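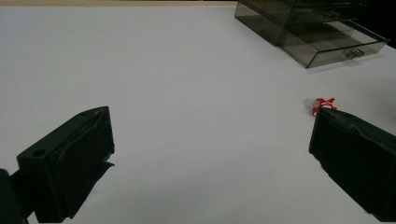 I went to the folk dance weekend in Dodden again, my second time, and I want to write down a few things before I forget them.

The drive is 136 miles from my place, mostly two-lane road. I left after breakfast and got there in time for the opening set, which was a string band called Verkanen. They play fast Scandinavian-style tunes with two fiddles and a pump organ. Last year they were in the small room at the library and you couldn't get in the door. This year they had the high school gym, and the sound was worse but everyone had a seat.

The afternoon was workshops. I signed up for the beginner class in Moldavian circle dances taught by Valentin Moldovan. He talks very little. He shows the step twice, slow, then the music starts and you follow whoever is next to you. I had trouble with the third dance, where the line changes direction after an uneven number of beats, and I never did get it. The woman on my left had been coming for years and steered me by the elbow.

Supper was in the church hall across the street. Bean soup, cornbread, pie by the slice. The line was long but it moved.

The evening concert was the main reason I went. Namach opened, four singers with hand drums, and they did about an hour. I had only heard them on the radio and thought the songs were a lot longer in person. Then Maricruz Beltrán came on with her group, Echevarría. Five dancers, two guitars, and a box drum. They brought their own floor, and you could hear every heel from where I was sitting in the back. The last dance was a slow one, done with almost no guitar. I would drive the same distance again for that one.

They announced from the stage that 1,018 people had come through the gate, which beat the old mark by a little. The gym holds fewer than that, so I suppose they were adding up both days.

Two complaints. The printed program had the workshop rooms wrong, so half of my class walked in ten minutes late. And parking on the grass behind the gym was muddy enough that a pickup had to be pulled out.

Next year's dates aren't posted yet. There is a smaller one-day version in June, outdoors, with no workshops. I may go if my knee is better.

Recent Posts
Two Nights of Fiddle Tunes at the Grange
What I Pack for a Dance Weekend
New Shoes, Old Knee
Winter Concert Notes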